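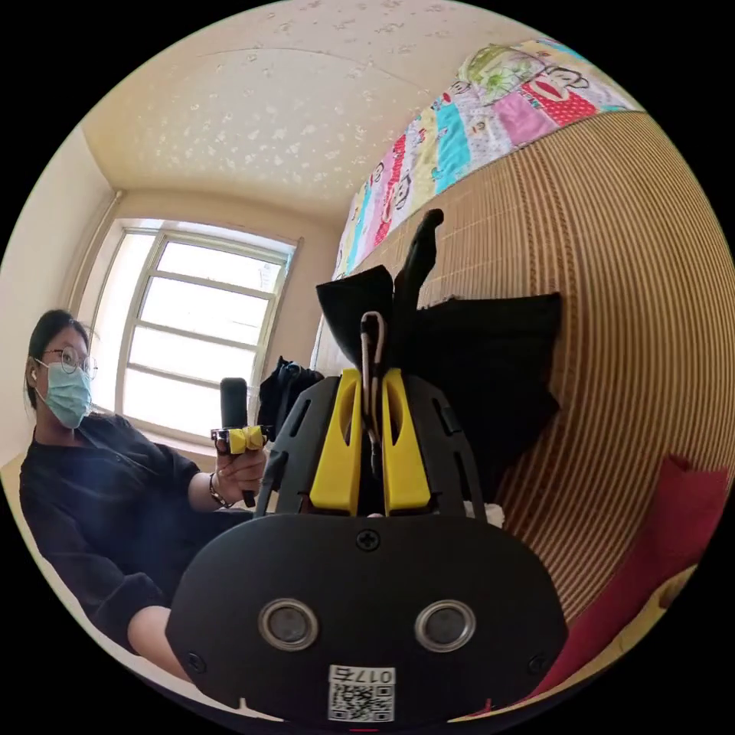 *In the bedroom, with a seat taken on the left.*

Khrystyna Symonenko grows tomatoes on a balcony at Platwood that gets sun until 2 in the afternoon and wind for the rest of the day. She has 15 pots, all bought second-hand, and she waters them by hand before work.

Her trouble last year was feeding. She started in May with a general liquid feed at full strength and by July had tall, dark green plants with hardly a truss on them. Volodymyr Semeniuk, who runs the plant stall at Fistis market, told her to stop until the first fruits were the size of a pea, then switch to a feed high in potash once a week. She picked her first ripe tomato in August.

I hear the same story a good deal. Most new compost carries enough food for several weeks, and a young tomato plant doesn't need more than that. Too much nitrogen early on gives you leaves.

Water matters more than the label on the bottle. Pots that dry out and are then drenched produce split fruit and blossom end rot, the black sunken patch on the base. Irfan Lumbantobing keeps seven plants against a south wall and waters morning and evening in hot spells, a little each time. He lost two fruits to rot all summer and picked 129.

Pinch out the side shoots on cordon types while they are small enough to snap with a thumb. Bush types can be left alone, though they'll want a cane or two once the fruit gets heavy. Symonenko is growing both this year, and has put the bush plants nearest the railing, where the wind is worst.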